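June, early, the kitchen still dark

I woke before the alarm again and lay there listening to the rain come off the porch roof, and since there was no getting back to sleep I came down and put the kettle on and thought I might as well write a proper entry, the first in I don't know how long. The last few have been nothing but grocery lists and the vet's phone number.

We are back from Tuditz. The drive home was 713 miles by the little counter on the dash, and I believe I felt every one of them in my left hip. The drive out was 907, because we went the long way around by the lake, which I had insisted on and which I was reminded of more than once when we hit the road work past Retden. But the lake was worth it! It was flat and gray-green and there were pelicans on it, big white lumbering things, and we ate our egg sandwiches on the hood of the car and didn't say much. I have been trying to remember the last time the two of us sat and looked at something together without one of us getting up to check on the oven.

Tuditz itself is smaller than I had kept it in my head. The hill my grandmother's house stood on is hardly a hill. The house is yellow now, with a chain-link fence and somebody's bicycle in the yard, and I stood across the road for a while feeling foolish and then very sad and then mostly hungry. The bakery is gone but there's a place called Meto where it used to be, and they do a poppy seed roll that is nearly right. Too much sugar on top. I had two.

What I wanted most was to see the church, and it was locked, of course, with a note on the door about the new roof. They need some 200 more shingles for the north side, the note said, and please mind the ladders. So I walked around the outside and put my hand on the stones the way I did when I was 7 and had been told not to. They were warm from the sun. I thought about my grandmother in her brown coat, holding my mitten through the whole of the long prayer and squeezing it whenever I started to fidget, and how she smelled of camphor and onions, and I had a little cry by the downspout, and then a truck went by and honked and I felt better.

I do want to put down about her evenings before I lose them again. She never lit the big lamp until supper was cleared. We would sit in what was left of the daylight and she'd shell beans by feel and tell me about the winter the river froze, and every year the ice got thicker.
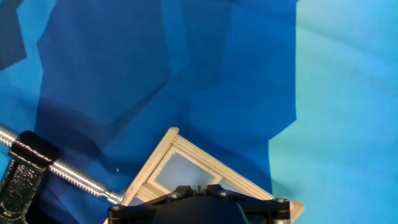
By the time I was in high school you could have driven a train across it. I never once corrected her. I'd give a good deal to hear it again, with the horses in it and the man who lost his hat, and the bit at the end where her mother comes out on the bank shouting. I tried telling it in the car somewhere in the last hundred miles and got the order all wrong, and left out the hat altogether.

The cat, Tu, has not forgiven us. She ate well at the neighbors', I'm told, and slept on a good wool sweater, and now she sits with her back to me on the windowsill and will only turn one ear. I've opened a can of the expensive fish.

It's getting light now, and the rain has let up some. I ought to unpack the blue suitcase, which is still standing in the hall with the wet shoes in it, and the tomatoes need tying up, they went wild while we were gone. First another cup of tea, though, and the last of the poppy seed roll, which I hid behind the flour.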